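Ticket 1013
Product: Tenano pick head, Jonach controller
Opened by: Aldo Bianchini
Status: Solved (leaving open until the spare parts come in)
Subject: Vacuum drops out in mid-move, part released early, no alarm

Hi all,

First off, I love this machine. It has been the best thing to happen to our packing cell in years, so please read what follows as coming from a fan!

The trouble: on the long swing from the infeed to the far tote, the head lets go of the part before it gets there. No alarm, no stop, the arm carries on and places thin air. It only happens on the long swing. Short moves are perfect. We run the Nassar vacuum unit at the stock settings and the Fodeo safety gate is wired per the manual. Last night it dropped a part a hand's width from the guard, which is when I shut the cell down and wrote this up.

Things I tried before opening the ticket:

Restarted the controller. No change.
Swapped the vacuum filter. The old one was filthy, so that was worth doing anyway, but no change.
Slowed the long swing to half speed. Fewer drops, still some.
Ran with the hose held up by hand on the teach pendant at crawl speed, gate closed, enable switch in my other hand. No drops at all.

That last one got me pretty excited, because it points at the hose or the bellows and away from the pump.

Log from the bad run, copied off the screen:

06:40 cycle 200, grip OK, place OK
06:52 cycle 295, grip OK, place OK, part missing at tote
06:53 operator stop

As you can see, the controller says "place OK" with nothing in its hand. I'd call that a second fault.

Update 1

Support asked me to check the part sensor setup and to look over the head with the air off and the power locked out. Did both. The sensor check was turned on for the pick but not for the travel, so once the grip was good the controller never asked again. That explains the missing alarm. I turned on "check grip during travel" and ran the long swing with an empty test carton. It dropped it again, but this time the cell stopped dead with a grip lost message. I actually cheered. A fault that tells you it's there is so much easier to chase. 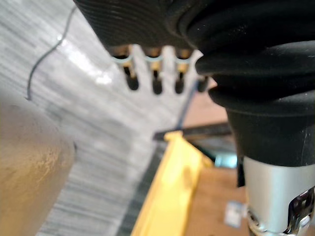

Next I went after the leak itself. Support suggested soapy water on every joint with the air on low pressure and the arm parked. I did the fittings first and got nothing. Then I moved the arm by hand to the far end of its reach, brakes released, with a helper holding the weight, and went over the lot again. Bubbles! A neat little stream of them from the hose joint at the back of the head, and only when the arm was stretched out. Bring it home and the bubbles quit.

So the hose was too short for the far tote. We moved that tote back in the spring to make room for a second cart, and I never gave the hose a thought. My fault, and a good lesson for the rest of the crew.

Update 2

Fitted a longer hose from the stores and gave it a loose loop at the elbow. Checked that the loop can't snag on anything by jogging through the whole path at crawl speed, then at half. The vacuum reading at full reach had been sagging badly; now it sits at 97 percent of the reading at home and stays there. Ran it at full speed with empty cartons through lunch, zero drops. Then real parts until the end of the shift, zero drops again. What a difference!

Still open on my side:

The hose clamp I used is a size up from the proper one. It holds fine but I want the right part on there.
Can the travel check be on by default in the next Jonach release? I'd bet other cells are running without it and don't know.
The manual gives hose length for the standard layout only. A line about moved totes would have saved me a morning.

Note for second shift: if you get the grip lost message, do not just clear it and restart. Open the gate, lock out, find the dropped part and look at the hose joint before you run again. Write down the cycle number and add it to this ticket.

Huge thanks to the support desk – you were quick and patient, and you never once asked me if it was plugged in.

Aldo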